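This site uses cookies to remember your display settings. Accept | Manage

Print this entry | E-mail this entry

Clevach project notebook
Tue 8 June

Working on the tidy-up task for the course project. Goal is still 300 usable demos with the hand-held gripper, across different homes. Bedrooms are the thin part of the set, so the whole session went on picking up trash and dropping it in the bin.

Necati re-tightened the linkages before we started. The left finger had been lagging the right one since February. Opened and closed it 14 times on the bench, no sticking. Swapped nothing else.

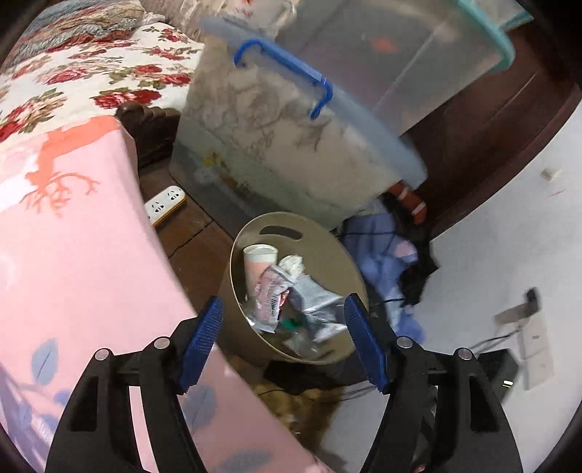
Gripper open over the bin, bedroom set.

Notes from the run:

Foil and clear plastic are going to be the hard classes. The shine changes with every small tilt of the wrist. Paper cup should be easy by comparison.

Keep the approach slow near the rim. Three demos thrown out where I bumped the bin with a pad on the way in – my fault, I was rushing.

Mirta wants the cables and bedding left as they are between takes. Fine by me, but then the start pose needs marking some other way. Tape on the floor?

To do: relabel the Lornus folder, ask Van Wijk about spare pads, check whether the sync offset is back.

Recent entries
– Voka wrist mount, second try
– Pad wear after 3,000 closes
– Drawer task: what we kept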